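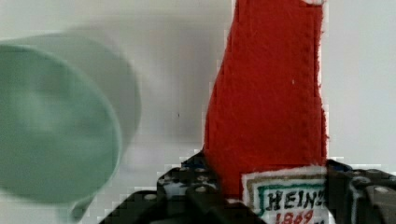

4. Filling and starting your first batch

The Gavton kefir maker is sold with a good many promises. These steps cover what it does, and leave the promises to the box.

1. Pour in 400 ml of whole milk. The upper line on the jar says you can go higher. We wouldn't.
2. Add the Arnosari starter sachet and stir with a clean spoon.
3. Fit the lid until it clicks, then give it a quarter turn back. A sealed jar builds pressure.
4. Set the dial to 2 and leave it alone overnight.

Note: The recipe card claims raw milk gives a "livelier" result. Our test kitchen in Dorstead could not taste it. Use whatever milk you trust.

Caution: Do not heat the jar above 40 degrees. The starter will die, whatever the forums say about reviving it. 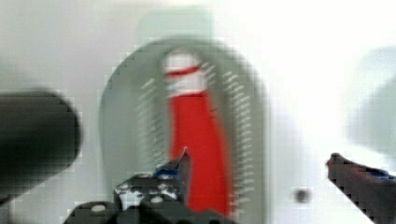 Red bottle, upright.

5. Strain through the mesh and taste. Sour is fine. Pink or orange streaks mean throw it out.
6. Chill before serving.

Note: Zieliński grains also fit the basket, but the timings above were not worked out for them. Check every few hours the first time.

For replacement lids, quote part 687.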